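3. Sorting and storing loose paper at a shared table

3.1 Materials and setting

Paper is the category our coders disagreed on most, so it gets its own section. The earlier study (Oh, in the reference list) treated household and office paper as one class of item, "flat goods". We kept the label for the first round, then dropped it. A newspaper and a handout don't get put away the same way, and a sheet that has been folded once behaves differently from one that never has. All sessions used for this section came from the Wostano site. Plain white table, ordinary office things around it, carpet floor. Newspapers, printed sheets, files and bags, all of them used items. New stock was ruled out early – fresh paper slides and stacks too well, and the sorting looks easier then it is.

We also tried to keep blank or nearly blank sheets in the mix. Coders got these wrong often in the first round, mostly because there is no print to say which side is the front or which way is up. Size and outline are all the sorter has to go on. A pale sheet with an irregular outline, as in Figure 1(a), is a harder case again. It doesn't square up with anything else in a pile and goes on top or gets its own place. 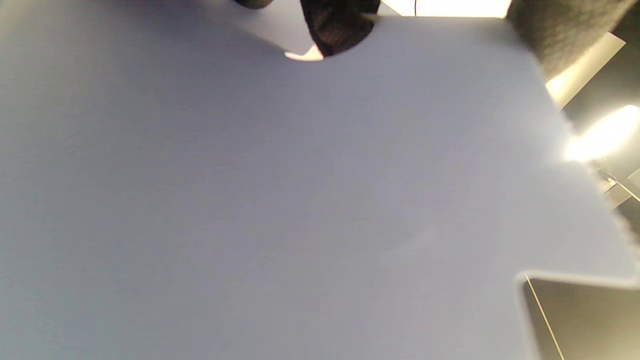
Why not simply leave out the sheets that don't stack? Because people own them, and in the Prullaro interviews they were the items most often named as the reason a drawer or a file had been given up on.

3.2 Files with compartments

The accordion file was the container most people reached for when asked what they would use for printed sheets. It stands up by itself, it opens at the top, the compartments spread. Problems start when paper is already in it. A sheet that went in flat comes out with a curve at the top edge, or crumpled if the compartment was tight, and the next sheet in follows the same bend. Taking paper out is therefore coded separately from putting paper in, and we recommend other groups do the same. Our first code book had a single code, "handle sheet in file", and agreement on it was poor.

Two grips show up again and again. One hand steadies the file at the side or front edge while the other pinches the sheet near the top and lifts. With a soft plastic file the steadying hand tends to press the wall inward, which narrows the very compartment the sheet is coming out of. See Figure 1(b).

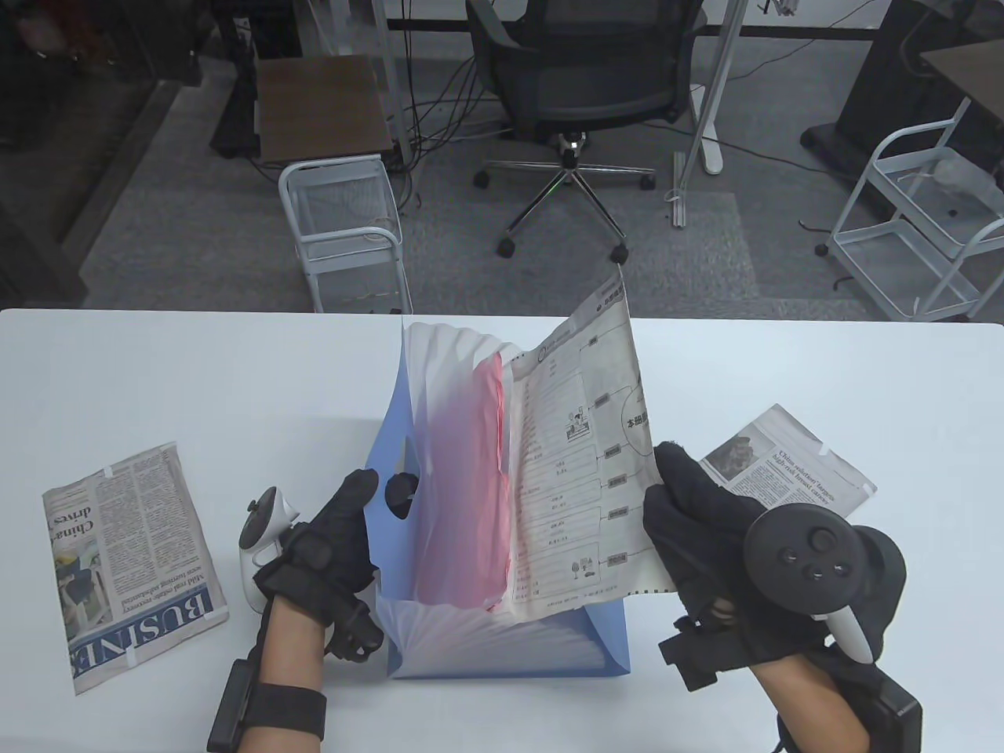 A stiffer file avoids this but has to be opened wider, and on a small table that takes up room needed for the sorted piles. Coders were told to mark the start of a removal at the pinch and the end when the sheet clears the dividers. Sheets pulled halfway and pushed back count as a check, not a removal. There were 19 checks in the January set and all of them involved printed sheets, where the person was presumably reading enough to decide. Dividers in a strong color helped some people find the place again, others ignored them completly.

3.3 Bags

Bags are the fallback. Cheap, no compartments, nothing to decide about. A bag takes crumpled plastic, mixed paper, soft things, whatever is left once the file is full. The cost comes later, as whatever is at the bottom can only be reached by moving what is on top. Thin plastic also gives no support, so a bag that stands while it is full may fold over once it is half emptied. We coded a reach into the bag as one event no matter how many items were touched.

Figure 1(c) has the bag and the newspaper on the same table. Newspaper was normally left flat to one side, and it rarely went into either container.

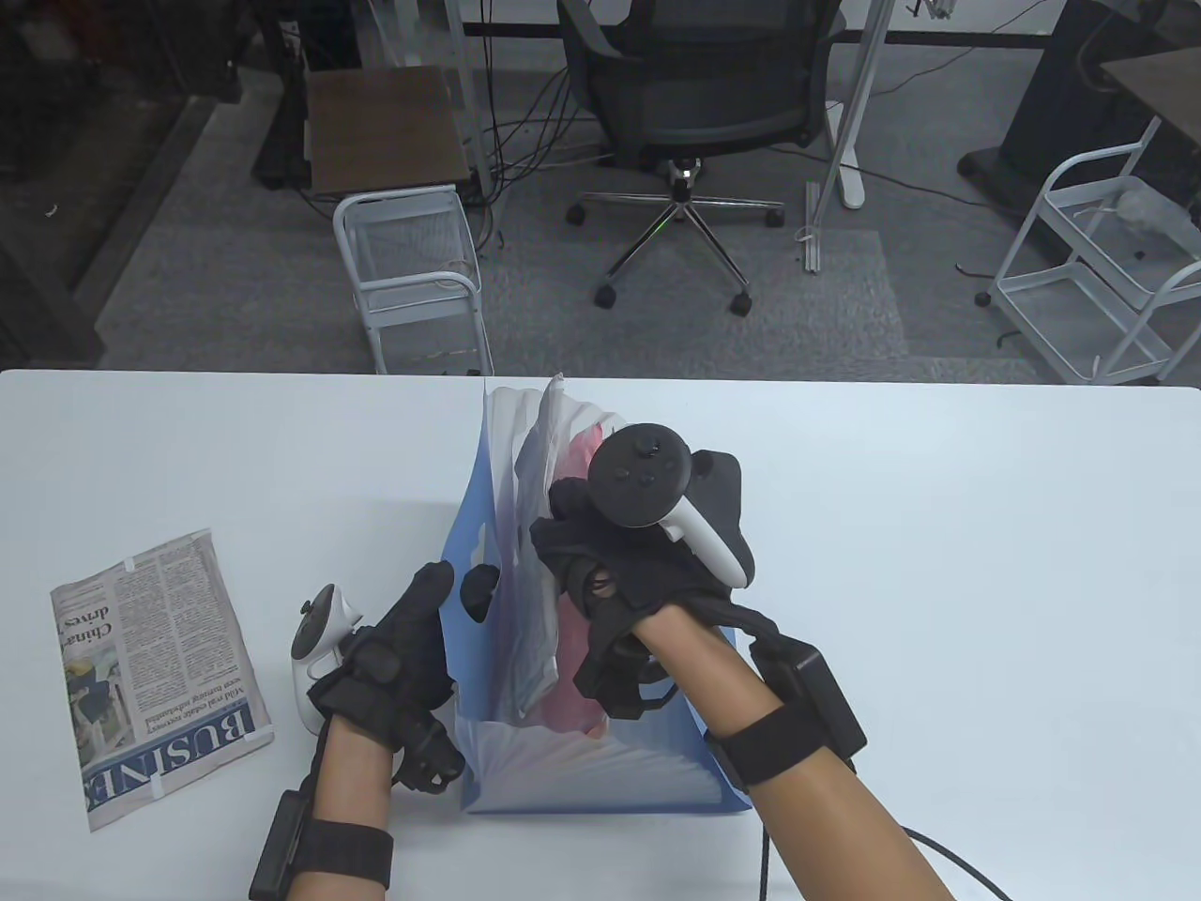 Girer objected to the single-event rule in comments on the draft, saying that a person who feels past 2 items to get to a third has made a search, and that a search in a bag is slower and more tiring than anything people do with a file. We accept the point about searching. The rule stays for this paper, though, as the coding was finished by then, and the 64 bag events in Table 2 should be read as a low count.

Figure 1. Materials at the shared table. (a) Pale sheet with a stepped outline. (b) Blue accordion file, printed sheet partly drawn out. (c) Blue-and-white plastic bag with a folded newspaper to the left.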